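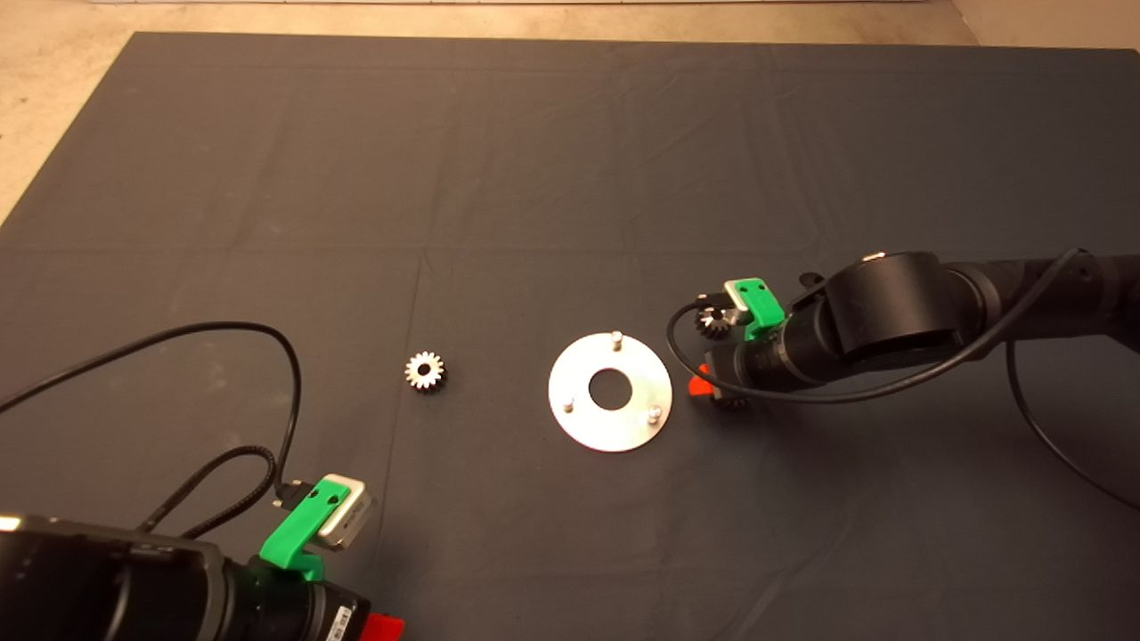

I took the afternoon off in June and drove out to the Bakalis open day. They rent half a floor from Nivby, and the robot people were in the room at the back, past the coffee.

The task was gear assembly. There is a ring plate with three pins, and the gears go onto the pins. Two arms share the work, with a camera on each wrist. Rafail Michailidis ran the demo and mostly kept his hands in his pockets. He said they had recorded 1,000 runs by hand before training anything, and that he did 142 of those himself over one long week.

I stayed for several tries. The arms are slower than I expected. Picking up a gear went fine most of the time. Getting the hole over the pin was the hard part, and one gear went down crooked and had to be lifted again. A kid next to me asked why they didn't use a bigger pin. Rafail said they had talked about it.

Fotini Politis looks after the grippers. She told me the fingertips get swapped every 48 hours of running, and she let me hold a worn one — lighter than it looks, and a bit sticky.

There was also a talk on the Pillov software at 2, but I missed the first half looking for parking and didn't follow much of the rest. The slides are supposed to go up on their site. I'll add a link when they do.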